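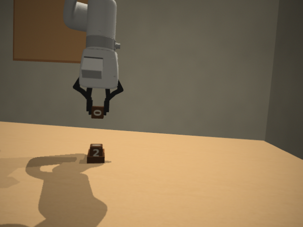

Sports Management, Unit 6: The Transfer of a Young Player
Handout for students

Please read these notes before the seminar. In this unit we look at the loan with an option to buy. Many students confuse it with the loan with an obligation to buy, and in the written test this mistake costs points.

1. The basic form
The owner club lets the player go for one season. The second club pays the wages, or a part of them. With an option, the second club decides at the end if it wants to keep him. With an obligation, it must buy when a condition is met, for instance a number of matches played.

2. Our case
Lobo, a second division club, takes a midfielder of 19 years, Duarte Veloso, from Pido. The loan begins in July. The contract says that after 48 matches in all competitions the purchase becomes obligatory. In March the coach stops to use him, although he is healthy.

Questions which we will discuss: Was the condition realistic for one season? Who carries the risk when the coach is changed? What can the agent ask for before the signature?
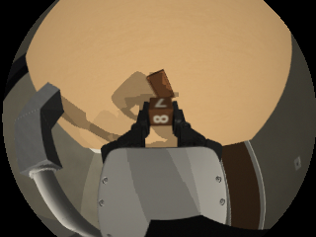 Sofia Matos objected in last year's seminar that the player is forgotten in this kind of clause, and that she would always ask for a lower number of matches, with minutes on the field written next to it. Keep her objection in mind when you prepare your answer to the third question.

3. For the next meeting
Write one page, from the side of the agent only. Groups of 3 are allowed. Bring the page printed on paper, with all names on top.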